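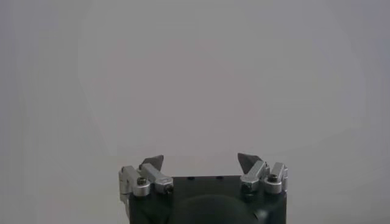

Keeping light gray walls clean and even

Light gray is a calm color to live with, but it does not forgive much. On a white wall you see the dirt, on a dark wall you see the dust, and on a light gray wall you see every place where somebody has rubbed too hard. I painted my kitchen and my small workshop in the same light gray, and I have made most of the mistakes below myself. I write down what I do now.

Before you wash anything

Look at the wall twice, once in the morning and once in the evening with the lamp on. A stain you see only in one light is very often a shadow or a shallow dent, and you can wash it for a long time without any result. I pass my flat hand over the place. If I feel an edge, it is a job for filler and sandpaper. If I feel nothing, I take the cloth.

Then remove the dust, dry. I tie an old cotton T-shirt over a broom and go from the ceiling down to the floor. Dust which becomes wet turns into gray stripes, and these are harder to remove than the dust was.

Washing

My mix is 2 liters of lukewarm water and one small spoon of ordinary dish soap. More soap leaves a film, and the film catches new dirt. I keep a second bucket with clean water only. The cloth must be wrung out so well that it does not drip when you hold it up.

Wash from the bottom to the top. I know that many people do it the other way, but a dirty drop which runs down over a dry painted wall can leave a line, and over a part that is already damp it usually leaves none. Rinse in the same direction and dry with a towel.

Do one wall from corner to corner and stop only in the corner. If you stop in the middle of the wall you can get a border there, especially with matte paint. In my kitchen I washed only a square behind the table the first time, and for two years I had a very clean square behind the table.

Single marks

Pencil: a white eraser, light pressure, short movements. Not the pink kind, it can leave color.

Grease near the stove: press kitchen paper on it first, without rubbing. Then the soap water, and leave it on the spot for one minute before you wipe.

Black lines from shoes or chair backs: a little baking soda on a damp cloth. Try it behind a door first. On matte paint it can make a shiny place, and a shiny place on gray is worse than the black line.

Melamine sponges: I use them only on the satin paint in the kitchen. They work like very fine sandpaper. On the matte wall in the workshop I made one shiny moon with such a sponge, and I had to paint the whole wall again.

Touching up

Keep some of the original paint in a small glass jar, filled almost to the top so there is little air in it. Write on the lid the name of the color, the number, the room and the month. Mine says "Hafstein 227, kitchen, July". I had a tin without any label before this, and I bought three wrong grays before I found the right one.

For a spot smaller than a coin, I use a small piece of sponge and dab. A brush leaves lines which you see from the side. Thin the paint with a few drops of water and make the edge of the spot soft. Let it dry until the next day before you judge it. Fresh paint often has a different tone from the dry one, and if you add more and more on the same evening, you finish with a big patch.

If the wall is older than four or five years, touching up rarely matches. The color has changed a little from sun and cooking. Then it is less work to paint the whole wall between two corners.

Rolling a whole wall

I use a roller with short pile, the Ikurel one with the blue stripe, because it loses few hairs. Before the first use I wrap it with masking tape and pull the tape off, and the loose hairs come away with it.

Put enough paint on the roller. A roller that is too dry gives a spotted wall. Work in strips, each one over the edge of the last while it is still wet, and finish every strip with a light stroke from top to bottom, always in the same direction. Close the window and turn down the heating while you paint, so the edge stays wet longer. Open the window afterwards.

If you must take a break, about 30 minutes is fine for the roller when it is wrapped tightly in a plastic bag. For the wall it is too long, so take the break in a corner.

How often

Dust twice a year, wash the kitchen once a year, and wash the other rooms only when they need it. Every washing takes a little from the paint. The towel for drying I keep apart from the kitchen towels, on its own hook, and I wash it without fabric softener.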